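Skurkero Shared Kitchen: Refrigerator and Table Area FAQ

Last updated September 25, 2025

These answers apply to the upright refrigerators and work tables in the ground floor kitchen. For ovens, dishwashers and the coffee counter, see the separate pages.

What temperature should the refrigerator be set to?

Set the fresh food compartment to 37 °F and the freezer compartment to 0 °F. The fresh food compartment must not go above 40 °F. The display shows the set temperature, so check the real one with the thermometer on the middle shelf. Take the reading before the first door opening of the day.

How long does it take to settle after a change in setting?

Allow 24 hours. Change the setting one step at a time and do not change it again within that period. A full refrigerator settles more slowly than an empty one.

Can I put hot food straight in?

Small, shallow containers can go in while still warm. Divide large pots into containers no more than two inches deep first. Cooked food must be refrigerated within two hours, or within one hour if the room is above 90 °F, as it can be in July.

How do I clean brushed stainless steel?

Use warm water with a little dish soap and a microfiber cloth. Wipe along the grain, rinse with a second cloth and dry at once. Do not use steel wool, chlorine bleach or powder cleaners. Finger marks on the doors and side panels come off with the Vidal spray kept under the sink - apply it to the cloth and keep it off the door seals.

What about the recessed grip between the doors?

Crumbs and grease collect there. Wrap a damp cloth around a plastic spatula and run it the full width of the gap. Do this weekly.

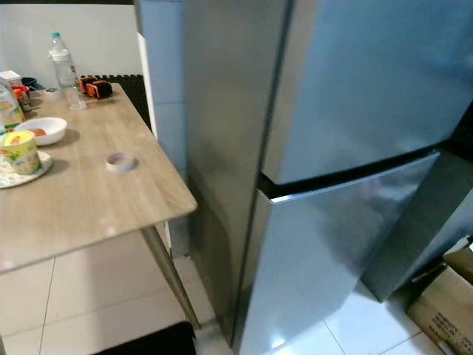 How often should the door seals be checked?

Every three months. Close the door on a strip of paper and pull. If the paper slides out without resistance, clean the seal with soapy water and repeat the test at the same point. A seal that fails twice needs to be replaced.

How much clearance does a refrigerator need?

Follow the installation sheet for the model. Where the sheet is missing, leave one inch at each side and two inches at the back and top. Doors need enough swing for the drawers inside to come out fully. Keep tables and chairs out of the swing area.

Can bottles and food be left on the table?

Sealed water bottles, yes, until the end of the day. Perishable food goes back in the refrigerator. Unlabeled bottles are emptied and recycled at closing.

How should the wood-grain tabletops be treated?

Wipe with a damp cloth and dry. Put hot pans on a trivet. Standing water near an edge or corner should be wiped up right away. If a table rocks, turn the leveling foot a quarter turn at a time - do not fold paper under the leg.

What is used on the floor tiles?

Celon neutral floor cleaner, diluted as stated on the container. Grout lines are scrubbed once a month with a nylon brush. Lift mats before mopping and let the floor dry before putting them back.

Where do I find replacement shelves and seals?

Bivivitz stocks both. Quote the model number from the label inside the fresh food compartment. Seals are part 794 for the upper door and part 1169 for the lower door. Shelf clips are part 116, sold in bags of 200.

Who is allowed to adjust the leveling feet on the refrigerator?

Maintenance staff only. Report a door that swings open by itself or a cabinet that vibrates using the form on the kitchen page.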